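# About Firkstead

We clean rooms that other people have to work in. Kolbrún Skov started the company in June with a bucket, a van and a low opinion of the previous contractor.
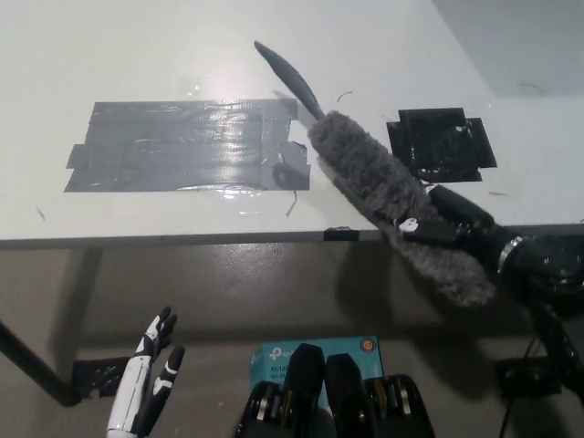

*A gray duster, a white table and two patches of tape, at close quarters.*

Our customers are mostly workshops, studios and classrooms, places where tape is considered a building material. We look after 29 of them between Costo and Pristby, and every one has a table with something stuck to it. Some of that tape marks where a thing goes. Some of it covers a hole. Some of it has simply been there longer than the staff.

So we have a rule, the only one Kolbrún has ever had printed: **dust it, don't peel it.** We learned this at the Mayrhofer workshop, where a very keen cleaner (Kolbrún) removed 12 strips from a bench before lunch and spent the afternoon putting them back under supervision.

What you get from us:

- Tables, shelves and ledges dusted, top to bottom
- Floors done last, after everything has landed on them
- Tape, clips and labels left where you put them
- A note on the door if we find something alive

We own 47 dusters. Fluffy ones for flat surfaces, thin ones for the gap behind the radiator, and one on a long pole that gets borrowed and comes home shorter — we have stopped asking.

We don't do windows above the second floor, and we don't do ovens. We did an oven once.

If you'd like a visit, write to the office and tell us how big the room is. Please also tell us about the glitter.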